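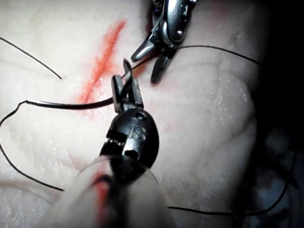 Menitska wrote:
I would not sign for the second arm until you know what the instruments cost you per year. The arm is a one-off. Needle drivers wear out and keep wearing out.

Zolonia wrote:
Fair point. We have 3,000 a year for consumables and that has to cover pads, thread and instruments. Pads are 315 a box from Sutier. We got through three boxes last year on suturing practice alone.

Çınar wrote:
Then you are already close to a third gone before you touch a needle driver. Could you cut the pads down and use both faces? We do that for knot tying and only put a fresh one out for assessed work.

Menitska wrote:
Both faces is fine for knots, not for closing a wound line. The underside tears sooner in my experience.

Çınar wrote:
Depends on the pad. Ours hold up.

Zolonia wrote:
Can't halve ours, the holder takes full size only. What I need to settle is whether to ask for the service contract now or leave it until July, when the new budget opens. Sutier quoted for two years, arm and wrist joints covered, jaws not.

Menitska wrote:
Jaws not covered is the bit to argue over. Ask for them at a fixed price for the whole term, in writing.

Çınar wrote:
I'd wait for July. No sense paying for cover on an arm you haven't ordered.

Menitska wrote:
Disagree. Get the price held now, start the cover on delivery. They agreed to that for us.

Zolonia wrote:
Will ask. Does anyone buy thread by the reel?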